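Drainage and Storage of Table Utensils in a Small Kitchen
Project report, October
Pak-hei Chung and Hsin-yi Shih 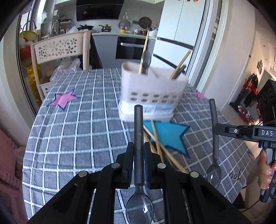 1. Purpose

The project looked at how a divided plastic holder performs as the only storage point for spoons and chopsticks in a shared kitchen. The kitchen has one short counter and one drawer, and the drawer is taken up by knives and baking tools. Everything used at the table has to stand in a holder, either next to the sink or on the table itself.

We wanted answers to two questions. How much water stays in the holder after washed utensils are put in it? Does sorting by type make the table faster to set?

2. Materials

The holder is pale pink plastic with a rounded rim and an inner divider that makes a left and a right compartment. The base flares out into a tray. The front has ten oval drainage holes in two rows of five, with a label below them. We left the label on for the whole project so that the same side could always be turned toward the person working.

The utensils were wooden chopsticks and spoons with dark gray handles and clear oval bowls. The chopsticks came from two households and are not all the same color. One is more orange than the others, and we matched pairs by length.

The table was covered with a gray cloth printed with white grid lines. The grid was useful for putting the holder back in the same place between trials. We used a blue star on the cloth as the reference mark, with the holder standing just behind it.

Water was weighed on a Kandex kitchen scale that reads to 1 g. Results were entered in a Hisholm notebook and copied to a spreadsheet the same evening.

3. Method

3.1 Drainage

The holder was loaded with washed utensils straight from the rinse, without shaking. It stood on the scale for the length of the trial, and the weight was read at the start and again after 10 minutes. At the end the utensils were taken out and dried by hand. The empty holder was then weighed with whatever water was left in the tray. Spoons were loaded handle down in one set of trials and handle up in the other.

3.2 Sorting

In the mixed condition, spoons and chopsticks were placed in either compartment as they came to hand. In the sorted condition, chopsticks went left and spoons went right. One person set 5 places from the full holder while the other kept time. We changed roles after each set.

4. Results

The recorded drainage trials were not equal in quality. In the first set the table was not level, and water collected at one side of the tray. These readings were dropped and the set was repeated with a folded card under one table leg.

After leveling, most of the water passed through the holes and stayed in the base tray. The total caught over all accepted trials was 1,556 g. The largest single reading was 129 g, with a full load and the spoons handle down. Spoons stored handle up held less water, but the bowls rested against each other at the bottom and were still wet when the chopsticks beside them were dry to the touch.

Sorting made the table faster to set in every pair of trials. Most of the delay in the mixed condition came from the chopsticks. They lean across the compartment, and pulling one out often brings a second with it. Loose chopsticks on the cloth then had to be paired again before the next place could be set.

5. Discussion

The tray is the weak point. It keeps the table dry, but the holder stands in its own water unless the tray is emptied after each wash. We now empty it once the dishes are finished - this takes a few seconds and removed the musty smell that Hsin-yi noted before the project started.

Handle down is better for drying the bowls and worse for hygiene, as hands touch the bowls when the spoons are taken out. We settled on handle down at the sink and handle up once dry.

The timing results depend on two people who knew the setup well. A new user might gain more from sorting, or less. We did not test this.

6. Further work

A second holder without a divider should be run through the same trials. The sorting test should also be repeated with forks, which were left out here and are likely to catch on each other.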